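Prunano brings back botanical wallpaper this October, and I couldn't be happier

FOR IMMEDIATE RELEASE

I've been hanging wallpaper for 2 decades and selling it for nearly as long, so forgive me if this release gets a bit gushy. This October, Prunano is launching Clurasach, our new collection of 57 floral papers - and yes, every last one has flowers on it!

We started with meadow plants, the kind you'd find along a ditch in spring (daisies, ferns, a few tulips that wandered out of somebody's yard). The drawings were then recolored by the studio at Weidemann, who talked me out of a very loud pink. I still miss it a little.

Pale backgrounds, tall stems and yellow tulip-like blooms are the look I keep coming back to. 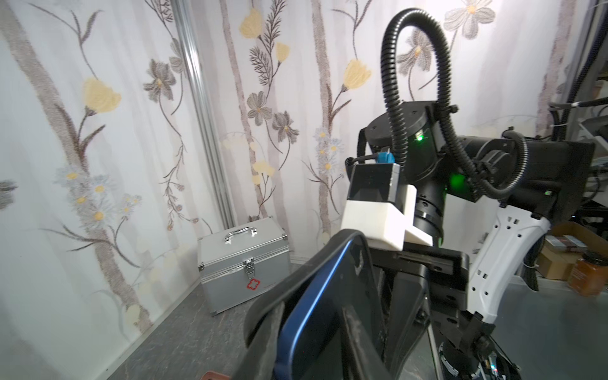
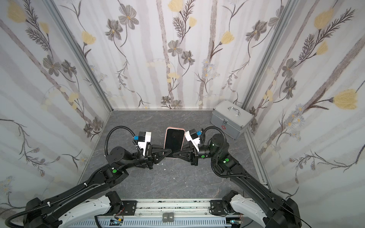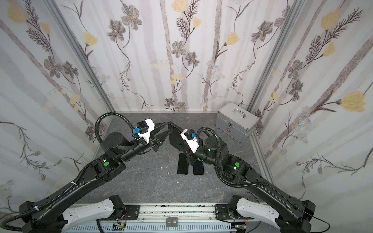
Ilse Oltmanns wrote to us after papering her hallway with an early roll that she had expected the pattern to make a narrow space feel busy, and that it did the opposite. She also told us the repeat was a pain to match above the door frame, and she'd like more slack on each roll, please.

Fair point, Ilse! Rolls in the final run are longer, and the matching marks are printed on both edges.

Clurasach will be sold in our 7 stores and through Gurkodik, our online partner. Free samples go out to the first 2954 people who ask - one pattern per household, and do hold it up in evening light before you order.

Press contact: the Prunano front desk, mornings only.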